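Skestbridge > Software > Stestau > Meeting minutes

We use cookies to remember your settings. Accept / Manage

Stestau control and perception – minutes, 09/03/2025

1. Minutes of the last meeting
Accepted with one correction: the planner timeout is 700 ms.

2. Perception
The edge detector in Grivero still picks the wrong line on cardboard. Where an upper panel overhangs a narrower band, the shadow along the seam scores higher than the real bottom edge. Clear tape makes it worse – the glossy streaks break the contour into short pieces, and the line fitter joins them up badly. Proposal: drop contour segments under 20 pixels before fitting, and pass a confidence value to the planner with each edge.
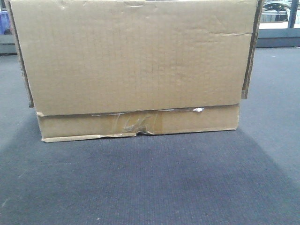 Định Tạ asked whether the confidence value would be per edge or per segment, and said the planner could only use it per edge for now. Per edge was agreed. Per segment goes on the list for August.

3. Grasp planning
Wall grasps are to be handled as their own grasp type. The current code treats a box wall as a thin solid object and tries to center on its full height, so it rejects poses it should keep. The new type needs only the top of the wall, the wall direction and a clearance on each side. Clearance will be checked against the depth map before the final approach.

The wrist view is to be used for the last correction. The overhead estimate is good enough to get there, but drifts by roughly 8 mm on long moves.

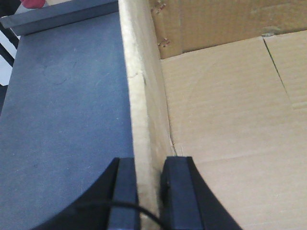 Wrist view, gripper fingers on either side of the cardboard wall.

4. Tooling
Tăng now replays logs with the original timestamps. Replays over 1000 steps still run out of memory – the image buffer is never cleared. A fix is in review. Until it is merged, split long logs by hand.

5. Actions
– Segment filter and per-edge confidence in Grivero: perception
– Wall grasp type, first version behind a flag: planning
– Planner input for confidence: Định Tạ
– Buffer fix in Tăng: tooling

Force limits were not discussed and are carried over.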